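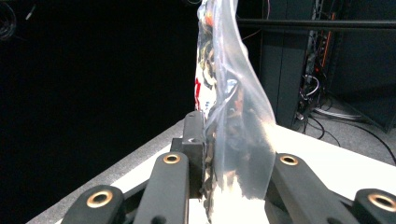

プルストゲート共同住宅の包装ごみ減量事業は、透明袋への切り替えを終え、中間地点を過ぎた。助成申請書には「中身が見えれば分別は改善する」と書いてある。書いたのは前任者で、引き継いだ私は当初からこの一文を疑っている。透明な袋なら確かに中は見える。赤と白の印刷が入った包みは、袋の外からでもすぐ目につく。ところがその横や上にある、薄茶と黒と白の柄のくしゃくしゃしたものになると、菓子の包みなのか別の印刷物なのか、外から言い切れる人は少ないだろう。下のほうで押し合っている茶色や黒のものはなおさらである。フィルムが光を返して白く飛んでいるところもあり、透明であることと判別できることの間には、申請書が想定したより距離がある。

以下、バダウィ基金の担当者ヴォーン・ウィットロック様あてに、進捗と未解決の点を報告する。

1 実施状況

対象は棟内の共用キッチン全部で、計画どおりである。従来の黒い袋は在庫がなくなった階から順に引き上げ、六月に入って最後の階が切り替わった。透明袋はウルテル社のものを使っている。登録世帯は684で、このうち説明書きの受け取りに署名があるのは、ほぼ全世帯と言いたいところだが、署名欄に名前の代わりに部屋番号だけ書いたものや、同じ筆跡が並んだものがあり、率は出していない。出せば見栄えのする数字になることは承知している。

説明書きは二度作り直した。初版は文字が多すぎた。第二版は絵を増やしたが、今度は「汚れた包装」の絵が「食べ残し」に見えるという苦情が来た。現在貼ってあるのは第三版で、絵は四つだけ、残りは短い文にした。苦情は減ったが、読まれなくなっただけかもしれない。

袋の消費は予定より速い。一巻き100枚のものを各階に置いたところ、キッチンによっては次の補充日まで持たなかった。乾物の小分けや濡れた傘の持ち運びに使われているのを私自身が見ている。止めるつもりはないが、袋の出庫数を「分別への参加」の指標にするという申請書の案は、この時点で捨てたほうがよい。

2 中身の確認について

申請書では、回収前に袋を外から見て、混入の有無を記録することになっていた。担当はタムジン・ドヴォラクと私で、朝の七時台に同じ袋を別々に見て、あとで記録を突き合わせた。

突き合わせの結果はよくない。混入なしとした袋は比較的一致する。混入ありとした袋は、どちらが何を見たのかという段階で食い違う。柄物の包装が重なった袋では、タムジンが紙とした箇所を私がプラスチックとし、翌週には逆になった。薄い袋はしわが寄りやすく、口のあたりを絞ってねじると上のほうはさらに見えにくい。手前の面に派手な印刷物が一つあると、目はそこに行き、奥は記録から落ちる。

このため、外から見るだけの記録は参考扱いに下げ、一部の袋を開けて仕分ける方法に改めた。開けた袋については重さと内訳を残している。開けるには場所も手袋も時間もいるし、臭いの問題もある。申請書の予算にこの作業は入っていない。

見た目の記録では「良好」が多く並び、開けた記録ではそうでもない。同じ階の同じ朝でもそうなる。基金の広報に使いやすいのは前者だと思うが、本事業の成果として引用しないでいただきたい。

3 住民の反応

賛成の声は最初の説明の場で多く、その後はあまり聞かない。反対の声は逆で、あとから増えた。主なものは、何を食べて何を買ったかが人に見えるのが嫌だというものである。前任者はこれを「慣れの問題」と整理していたが、私は同意しない。棟の廊下は狭く、袋を下げて歩けば隣人とすれ違う。印刷の濃い包みは読もうとしなくても目に入る。

三階のイルディコー・ヘゲドゥーシュさんからは書面で意見をいただいた。要点は二つある。透明袋にしてから、見られたくないものを紙袋に入れ、その紙袋ごと透明袋に入れる人が出ていること。それでは紙もプラスチックも一緒になり、前より悪いこと。開けた袋の中に紙袋の入れ子があったのは事実で、意見の一つ目は私の記録とも合う。二つ目は、切り替え前の内訳がないため比べようがない。

切り替え前の記録がないことは、この事業の最大の弱点である。黒い袋を使っていた頃に一度でも開けて量っておけば、今ごろ効果の有無くらいは言えた。申請書には「基準値は市の平均を用いる」とあるが、戸建てを含む平均を共用キッチンの棟に当てはめる根拠は、探しても出てこなかった。

4 ブロキエールの分別表示について

切り替えに合わせて、ブロキエールという分別表示の仕組みを試した。包装の種類ごとに色の札を決め、キッチンの棚と回収容器に同じ色を貼るものである。発案はウェンデル・ハヴァフォードで、本人は手応えを感じている。私の評価は保留に近い。

札が効くのは、材質が一つで形の残った包装である。箱や瓶なら迷わない。問題は丸めた小袋や、内側が銀色で外側が紙のように見えるもので、札を前にして立ち止まる人をよく見かける。立ち止まった人の多くは、結局いちばん近い容器に入れる。容器の位置を入れ替えると入る先も入れ替わったので、色より距離が勝っているようだ。試したのは二つの階だけなので、断定はしない。

ウェンデルからは札の色数を増やす提案が出ている。私は減らすほうを推す。両案を別の階で並行して試すことまでは話がついた。

5 費用

袋代の実績は1543で、単位は基金指定の会計単位である。消費が速いため、このままでは期末前に袋代の枠を使い切る。開袋作業に使った手袋、はかりの電池、床に敷くシートの合計は230で、雑費から出した。雑費は残りが少ない。

ウルテル社には厚手の袋の見積もりを頼んだ。薄いものは角のある包装で破れることがあり、二重にして使う人がいる。厚手にすれば一枚の値段は上がるが、二重使いが減れば差は縮むかもしれない。ただし、先方の営業資料にある「二重使いの解消」は棟の外の話で、ここでそうなるという裏付けはない。見積もりが届いても、一つの階で試すまでは切り替えない。

6 次の期間にすること

開けて仕分ける袋を、各階から同じ数だけ選ぶようにする。これまでは手の届きやすい階に偏っていた。選ぶのは私とタムジン以外の者とし、ヴォーン・ハッチンズに頼んである。同じ名の方が基金側と当方に一人ずついるため、今後の連絡では姓を必ず付ける。

黒い袋に戻す階を一つ設けたい。後戻りに見えるので反対もあるが、比べる相手がないまま透明袋の効果を語るのはもうやめたい。住民への説明文は下書きができている。該当の階にはヘゲドゥーシュさんの部屋を含めない。意見を出した人の階だけ元に戻したと受け取られると、別の話になってしまう。

説明書きの第四版は作らない。第三版のまま期末まで通し、質問が来たものだけを欄外に書き足していく。

7 基金へのお願い

申請書の成果目標のうち、「外観確認による混入率の改善」を取り下げ、「開袋による内訳の記録」に置き換えることをお認めいただきたい。数字は目標より悪く出る見込みである。それでも今の目標のまま最終報告を書くと、二人の見解が割れた記録を平均して小数点をつけることになり、私はその表に署名したくない。

あわせて、雑費と袋代の間の流用について、上限をお知らせいただきたい。前任者あての書簡には上限の記載があるはずだが、手元の綴りではその頁が抜けている。写しをお送りいただければ足りる。

開袋の内訳表は別綴りで提出する。空欄は未計測であり、ゼロではない。集計の際に埋めないようお願いする。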